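Prep Questions I Get All the Time

I've been writing up soups and roasts on Weddale for a while now, and the same handful of questions keeps landing in my inbox, so I've gathered them up!

Do I need a proper prep station?

Nope! My kitchen has 13 inches of free counter (yes, I measured), so most of my sorting happens on a small side table. Anything steady will do. If it wobbles, fold up some cardboard and stick it under the short leg.

Why is there a craft mat under your food bowl?

It's my green cutting mat from quilting, and I love it as a table cover. The bowl stays put and drips wipe right off. I don't chop food on it, though – knife work happens on a regular board, and then everything goes into the pink bowl.

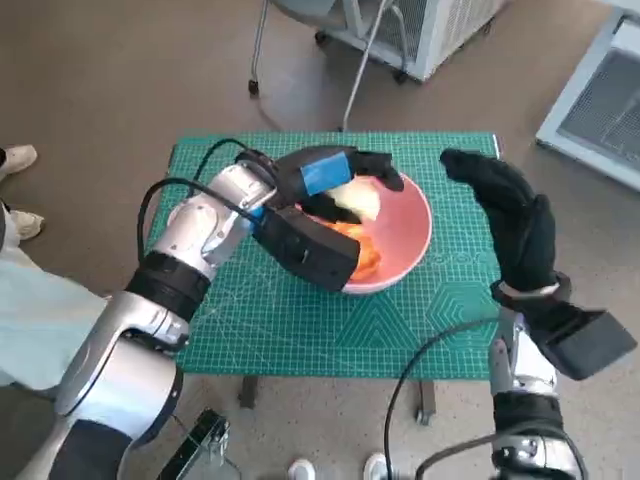

Can I mix the orange chunks and the pale ones in one bowl?

Sure, if they're going into the pot together. If one cooks faster, I pile them on separate sides, or just pick the quick ones out and add them later. Gisela Zúñiga wrote in to say she uses two bowls, and that's probably smarter, but then I'd have two bowls to wash.

How big should the chunks be?

Bite-size for soup, a little bigger for roasting. I roast at 400 degrees and start poking them with a fork early (my oven runs hot).

Can I prep the night before?

Carrots, yes, covered in the fridge. Peeled apple goes brown on me, so I leave that until I'm ready to cook. A squeeze of lemon helps some.

Where do I send my own question?

Use the comment box under any recipe. I read them with my morning coffee, usually before 7 a.m., and I'm slow in March when the garden gets going.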